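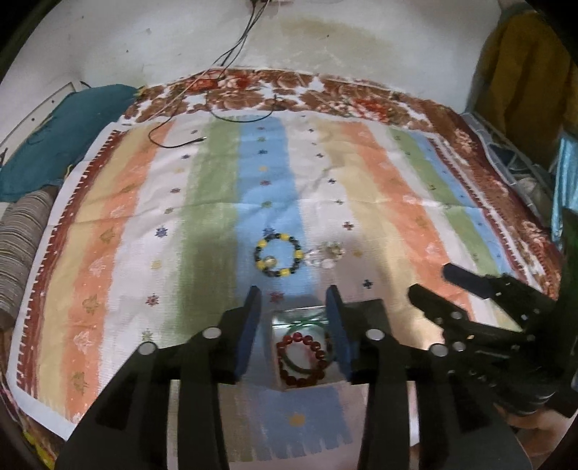 Orvokki Manninen had been promising to die since I was nine, and when she finally decided to move to a ground-floor flat instead, the family took it rather hard. Plans had been laid. My cousin Fitzgerald had mentally installed the sideboard in his own hall, and his wife had been wearing blouses that would go with the jewellery. So when I was sent to pack up my aunt's bedroom, I was sent with instructions, most of them from people who hadn't climbed her stairs in years. I started with the bed. She had put the striped cloth over the floral sheet, red teeth down one side and the blue running beside the green, and she wanted everything laid on it before it went anywhere. The jewellery was in a clear box that would have looked mean holding paper clips.

September
By Yolanda Mercado

"Is that all of it?" I said.

"All of what?"

"The jewellery."

My aunt looked at the box, then at me. She was in the chair by the door with her coat on. She'd been in it since breakfast, so as not to hold anybody up.

"How many ears do you think I've got?" she said.

I ought to explain about the jewellery. In our family it was never a few pieces or some nice things. It was The Jewellery, and it had come over from Turku in somebody's corset. My mother had spoken of a rope of pearls. Fitzgerald Sorensen, who is an estate agent and therefore has an imagination, remembered a sapphire. As children we'd been allowed to look at the outside of the wardrobe it was thought to be in.

My phone rang. It was Fitzgerald.

"Have you found it?"

"I've found a box."

"How big?"

I considered the box. "It's easy to carry," I said.

"Don't let her give it to the removal men."

The removal men were Dorus & Daughter, who turned out to be just the daughter, and she wasn't due until three. They had quoted 405 pounds for the whole flat, stairs included, and my aunt had got them down by 75 by telling them she was frail. Then she had carried her own sewing machine to the landing to prove there'd be less to do. I have never been able to bargain for anything. I once paid extra for a rug out of sympathy.

"Put the box down," said my aunt. "Do the wires."

The wires were a sore point. They hung down from the top of the wall in a bundle and finished up among the bedding, and one of them had wandered off on its own over the stripes and lay there with its little metal-tipped plug, attached to nothing. A company called Wetel had put them in. She had wanted a telephone by the bed. What she got was a young man, a great many cables and a package with films in it.

"What does this one do?" I asked.

"It came with the others."

"Can I throw it away?"

"You can if you know what it's for."

This was my aunt's rule for throwing things away and she applied it to everything. Anything you understood could go. Anything you didn't was obviously important. It is the reason she still owned the handle of a pram.

I coiled what I could reach. Behind the bundle the wall was the colour of old teeth and had a large brownish stain on it, which I'd known all my life and always avoided looking at in case somebody told me what had caused it.

"That's tea," said my aunt, watching me not look at it.

"On the wall?"

"Your uncle Everett was asked to pass me a cup."

"And he threw it?"

"He did not. He tripped on the mat. He was a very gentle man, he'd have had to sit down first to throw a cup." She undid the top button of her coat, a sign that she was settling in. "I threw the next one. It went out of the window. We had the window open for the smell of paint."

Everett Doucet was not my uncle. He was a gentleman who'd come to measure for curtains before I was born and had stayed to see how they hung. He and my aunt never married, on the grounds that neither of them liked cake. He had been gone six years by then. There was a mustard-coloured cloth hanging up by the bed, soft as a dishrag, and I'd taken hold of a corner before I noticed she had stopped talking.

"Is this one to go?" I said.

"I know what it's for," said my aunt. "It can stay where it is till last."

So I left it till last.

The phone again. This time it was Fitzgerald's wife, who never telephones me, and who began by asking how I was and did not wait to find out.

"We only want it kept together," she said. "As a collection."

"It is together. It's in a box."

"Has she had it looked at? By somebody proper?"

I put my hand over the phone and asked. My aunt said of course it had been looked at, did I think she was simple, and that I would find the paper in the plastic basket at the side of the bed.

The plastic basket held what such baskets always hold, by which I mean that I've got one at home and couldn't tell you. I dug. I found a tin of Adora hand cream with buttons in it, and a button tin with no buttons in it. Under those was an envelope from Begay, the jeweller's at the top of the hill, where my aunt had once taken the bus to have a clasp mended and had come home with a formal valuation because it was raining and the man was glad of the company.

I read it standing up. Then I read it again sitting on the bolster.

"Well?" said Fitzgerald's wife, from my lap.

"Six hundred and twenty," I said.

There was a silence in which I could hear her pricing her blouses.

"Thousand?" she said.

"Pounds."

"For which piece?"

"For the collection," I said, and I'm afraid I enjoyed it.

She said she would have to talk to Fitzgerald, and she must have done it with the phone still on, as I heard him quite clearly say "But the sapphire," in the voice of a boy who's been told about the rabbit.

"Was there a sapphire?" I asked my aunt, when they'd gone.

"There was a blue one."

"What happened to it?"

"It was a sweet," she said. "Your cousin was four. I told him it was a sapphire so that he'd stop asking for it, and then I ate it when he'd gone home."

"And the pearls? Mum said there was a rope."

"There was a rope," said my aunt. "It was round the trunk."

I put the valuation back in its envelope. It seemed only right to give the box another look now that it had been cleared of all charges. She asked me to pass it across, and she sat with it on her knee and didn't open it. She said most of it was from Everett, who had bought her something small every time he got a decent order for curtains, and that you could tell how trade had been by looking. One winter there'd been a lot of hospitals.

"What will you do with it?"

"Wear it," she said. "What do you do with yours?"

At ten to three there was a hoot from the street, and the Dorus daughter came up in boots and looked round the bedroom like someone guessing the weight of a pig. She asked what was going. My aunt told her everything on the bed and everything beside the bed, the bolster to be carried flat.

"Flat?" said the daughter.

"Flat and by my niece."

I picked it up. It's a narrow-striped thing, grey and beige and brown, the dullest object in the house, and I had sat on it and leaned on it and been ill on it with chickenpox. It crackled.

I looked at my aunt. She had done her top button up again and was getting to her feet with a great deal of frailty, for the benefit of the daughter.

"Auntie," I said, "what's in here?"

"Three thousand, five hundred and sixty-nine pounds," said my aunt. "And feathers. It was going to be three thousand, six hundred, but I wanted fish and chips. Mind the turn on the stairs."

I minded the turn on the stairs. I've never carried anything so flat. Behind me I could hear her explaining to the Dorus daughter that the wires were all to come, every one, in a bag of their own, and that they were to be labelled.

"What shall I put on the label?" said the daughter.

"Put Wires," said my aunt.

The phone went in my pocket as I got to the street. It would be Fitzgerald, about the sideboard. I had both arms full, so I let it ring, and stood on the pavement holding the bolster until she came down with the mustard cloth over her arm and told me I could sit in the front.

Search stories
Enter title or author
Go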